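Britgate tells plants to monitor solvent vapor after worker survey

Employers in Britgate that use the degreasing solvent trichloroethylene will have to measure the vapor in their workers' breathing air at least twice a year, under a county health order that takes effect in July.

The order follows a survey of 21 workplaces, most of them small metal finishing and parts cleaning shops along the Sang River. County staff collected air samples over full shifts and asked workers to fill out a health questionnaire. A total of 300 workers took part.

Air levels were above the county's new action level at 17 of the workplaces on at least one shift. The highest readings came from shops with open-top vapor degreasers, where parts are lowered into a heated tank by hand. Shops with enclosed machines had lower readings, although two of them went over the action level during tank cleaning and filter changes.

Workers in the high-reading shops reported headaches, dizziness and trouble concentrating more often than workers elsewhere. The survey did not include medical exams, and the report says the answers cannot show that the solvent caused the complaints in any one person. Night shift workers were underrepresented, and contractors who clean the tanks were not asked to take part.

Trichloroethylene is a colorless liquid with a sweet smell. It evaporates quickly at room temperature, and its vapor is heavier than air, so it can collect in pits and basements. It is classified as a human carcinogen, with the strongest evidence for kidney cancer. Short exposures to high levels affect the nervous system and can cause loss of consciousness.

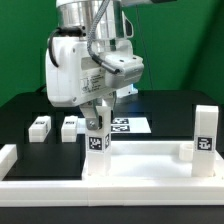
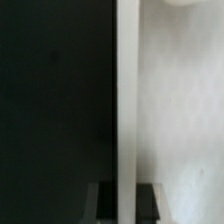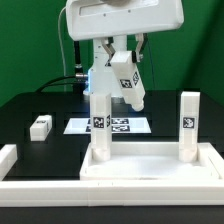
Under the order, employers must use personal samplers worn near the collar for the full length of a shift. Area samplers mounted on a wall or post will be accepted only as a supplement. Results have to be posted where workers can read them within two weeks of the lab report, and copies go to the county.

A shop that goes over the action level must file a written plan to bring it down. The plan can include switching to a water-based cleaner, enclosing the tank or adding local exhaust. Respirators may be used while the work is being done but will not count as a permanent fix.

The county estimates the first year of sampling will cost a typical small shop $3,425, including lab fees. Shops with fewer than ten employees can apply to have part of that paid back. Applications open before the order takes effect.

Zellum, a parts cleaning company that runs two of the surveyed sites, said in a written statement that it had already ordered an enclosed degreaser for its Sang River plant and expects to stop using the open tank there by the end of the year. Lolier, which plates hardware at a site north of the city, said it was reviewing the order and had no further comment.

The order does not cover drinking water. Testing of private wells near the river is being handled separately, and those results have not been released.

Workers who want their own sampling results from the survey can request them from the county health office in person or by mail. Requests must include the name of the workplace and the shift on which the sampler was worn.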